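Olby Floor Grid Activity Set
User Guide, Section 2: Laying the Grid and Setting Your First Piece

Welcome to the fun part! By the end of this section you'll have a full grid of big squares on your floor and a plate with a piece of fruit on it, and you'll be ready to try the placing rounds in Section 3. If you've never taped a floor before, don't worry. Blue tape is very forgiving and you can pull up a crooked strip and lay it again as often as you like.

What you need

From the box:
One roll of blue tape
One marking cord, 106 inches long
The card deck (you only need the Starter cards for now)

From your own kitchen:
One round, shallow plate with a raised rim. Plain white is our favorite.
One lemon. Bright, smooth, and firm is best.
A dry cloth and a pair of scissors

Note: Any small fruit will do for practice, but the Starter cards are all written for a lemon. It's a wonderful shape to learn with. It rolls a little, it stops where you don't expect it to, and you can spot it from the far side of the room.

Before you start

Pick a flat, plain floor with good light. Patterned rugs make the lines hard to follow, and deep carpet won't hold the tape at all. If your floor has a delicate finish, stick a short piece of tape in a corner, leave it overnight, and peel it off the next day. If the finish looks fine, go ahead.

CAUTION: Tape down every loose end before anyone walks on the grid. A raised corner can catch a sock or a shoe.

CAUTION: Don't use the plate near stairs or where people walk through with their hands full.

Laying the tape

1. Sweep the floor, then wipe it with the dry cloth. Let any damp spots dry completely.

2. Stretch the marking cord across the floor where you want your first line. Ask a helper to hold the far end, or pin it under a heavy book.

3. Roll the tape out along the cord, a foot or two at a time, smoothing it with your palm as you go. Don't stretch it. Stretched tape creeps back and lifts at the ends.

4. Measure 500 mm from the first line at both ends, move the cord, and lay your next line. Keep going until you have all the lines you want running one way. (The metric marks are printed in red on the cord.)

5. Turn the cord and lay the crossing lines in the same way. Tape goes straight over tape where the lines meet. No cutting needed!

6. Walk around the whole grid and press each crossing with your thumb.

Note: The cards work by squares, so a strip that leans a little won't spoil anything. Samran Saithong, who drew the original cards, laid his first grid entirely by eye. Some of his squares were more like kites, and it played beautifully.

Joining two pieces of tape

Sooner or later you'll reach the end of a piece in the middle of a line.

1. Trim the old end if it's ragged.

2. Lay the new piece so it overlaps the old one by the width of a finger.

3. Line up the edges as well as you can. A small step sideways is fine.

4. Rub the join firmly, then run a fingertip over it in both directions. If you can feel an edge lifting, peel back the top piece and press it down again.

Joins close to a crossing get more wear than the others, so check those first each time you bring the set out. If one tears, replace just that stretch. There's no need to redo the whole line.

Setting the plate

1. Turn up a Starter card and find the square it names. Count from the corner nearest the door, or from any corner you all agree on.

2. Put the plate down right side up. For Starter cards it can touch a line or sit across one. Later cards are stricter, and that's where it gets exciting.

3. Press gently on the rim in a few places. If the plate rocks, look for a bump in the tape and smooth it, or slide the plate over a bit.

Setting the lemon

1. Rest the lemon on its side on the plate. It may stand toward one edge; it doesn't have to be in the middle.

2. Let go slowly and wait. A lemon likes to make a last quarter turn before it settles.

3. If it rolls off, just start again from step 1. There's no penalty on a Starter card.

Note: For a cleaner count when you're keeping score, the lemon is "set" when it has stayed on the plate while someone reads the next card out loud. Pierina Ferri suggested this rule after a very long afternoon of arguing with her cousins, and we love it.

A good first arrangement has the plate near a line, with plenty of open floor around it. Leave the neighboring squares clear until you've played a few rounds. You'll be amazed how much there is to do with one plate and one lemon!

If something doesn't look right

The tape won't stick. The floor is probably dusty or damp. Wipe it again and use a fresh piece.

The lines drift. Check that the cord is tight and hasn't slipped at the far end. A gentle slope over the length of a line is fine for all Starter and Middle cards.

The squares are different sizes. Measure between lines at both ends. If you'd like to even them up, move one line only and see how it looks before you touch the others.

The lemon won't stay put. Try a rounder one, or a plate with a flatter middle. Gualtiero Marras swears by lemons that have sat in a bowl for a few days.

Reference views 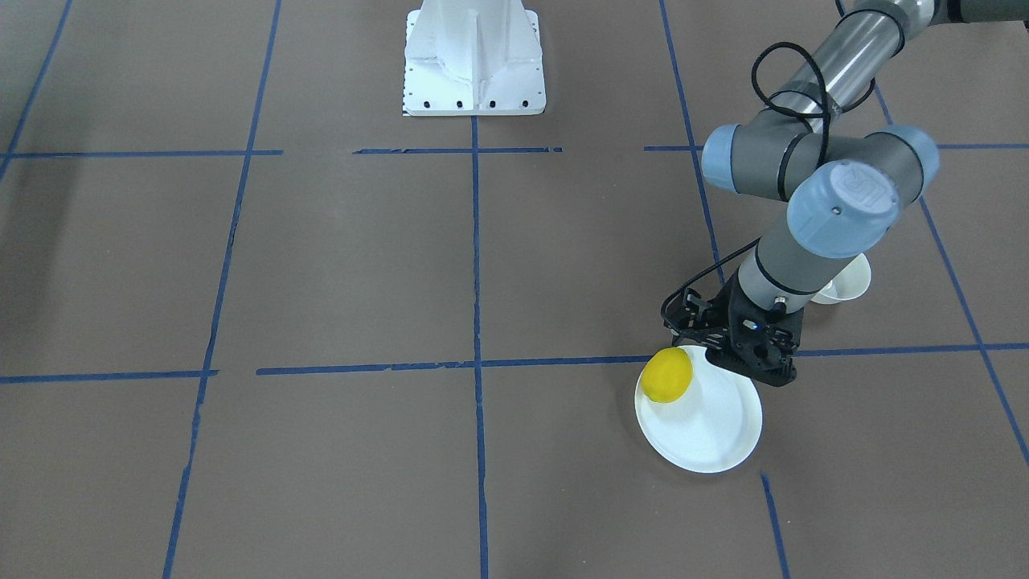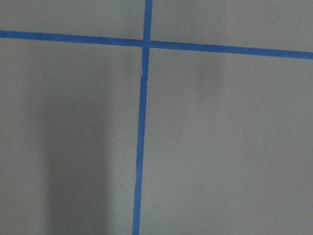 Blue tape lines and crossings. First picture: lemon on the plate. Second picture: a join just below a crossing.

Putting the set away

1. Wash and dry the plate and put it back in the cupboard. Keep the lemon for the next game or cut it up for supper.

2. Leave the tape down if you'll be playing again soon. Otherwise, peel each strip back low and slow, close to the floor.

3. Wind the cord loosely around its card. Tight knots make the marks hard to read.

Replacement tape and cord: ask for refill pack 517. Continue to Section 3, Placing Rounds.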